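Sorting the bracelets and hair ties
09/01/2019

I keep my scrunchies and bracelets in the drawer by the bathroom sink, and since April the drawer has not closed all the way. Last night I dumped it out and went through it on the bed, where nothing rolls very far.

The box is the lid from a pair of Komby sandals. It's shallow, so I can see everything without digging. Scrunchies went in first because they take up the most room, then the black hair ties, which I own far too many of. Bracelets were last.

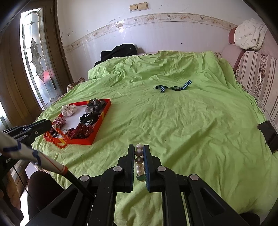
Scrunchies and hair ties in the box, pearl bracelet still to go.

The pearl one with the dark green bead came from the Saturday-style market in Broranthorpe and cost 2 dollars. The elastic is still good. The reddish one is from Andik, a bead shop that closed a while back. I restrung it once with cord from Lakatos and it has held up fine. A 500 yard spool was more than I needed, so there is plenty left.

I try to keep the dotted scrunchies where I can reach them, as those are the ones I wear to work. The sheer one snags less but slides out of my hair by lunch. Anything with dead elastic goes in the trash. The whole job took 20 minutes and the drawer closes now.
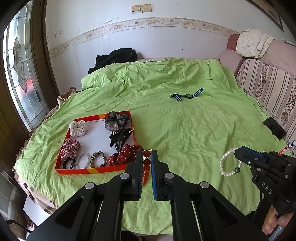 Comments

Andreea
I'd keep the beads out of the box with the hair ties. Mine got so tangled that I had to cut two ties to free one bracelet. A small dish works better for me, and the pearls don't rub against everything else.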